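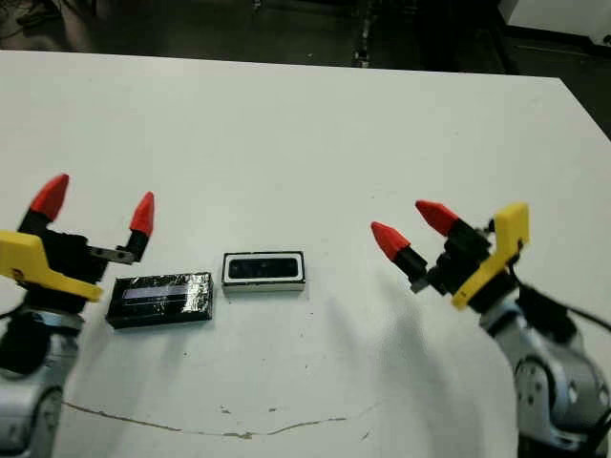 Trusari

Trusari is the bimanual control and planning package we use on the two-arm tabletop station. It reads the head camera, estimates where small objects lie on the table, decides which arm should take which object, and sends joint targets to both arms. Gripper commands go through the same interface.

Current version: 0.12
Maintainers: Kazimiera Szulc (planning, arm drivers), Sơn Lương (perception, logging)

What is in the repository

perception/ finds objects on the tabletop and returns a pose and a box for each
planner/ assigns objects to arms and plans both paths together
drivers/ joint and gripper interface for the left and right arms
tools/ calibration, replay and log export
configs/ one file per station

Install

Python 3.8 or later on Linux. Clone the repository, make a virtual environment and run:

pip install -e .
trusari check --config configs/station_a.yaml

The check command opens the camera and both arm connections, prints their state and exits. It does not move anything.

Running

trusari calibrate --arm left
trusari calibrate --arm right
trusari run --task pair_pick

Calibrate again if the head camera or a gripper bracket has been moved. The red fingertips are used as markers, so keep them clean. If you swap in tips of another color, change tip_hsv in the config first.

Logs are written to logs/ as one folder per run. To replay one without hardware:

trusari replay logs/RUN_NAME

Tests

There are 179 unit tests. All of them run without the arms attached. The 16 hardware tests are skipped unless you pass --hardware.

Known issues

Glossy tape on dark objects gives broken edges, and the estimated box can come out short. Raising min_edge_len to 12 helps.

Arm shadows are sometimes picked up as objects. Turn on shadow_mask in the config.

Planning time goes up sharply when both grippers have to work between two objects that are close together. The planner gives up after 3,000 samples and returns the last safe pose.

Cable drag at the wrist is not modeled.

Changes

0.12, Friday, April 22, 2022
Shadow mask added. Left and right calibration files are now separate. The old Redasness planner has been removed.

The next release is planned for July and will move the config format to match Pluneo.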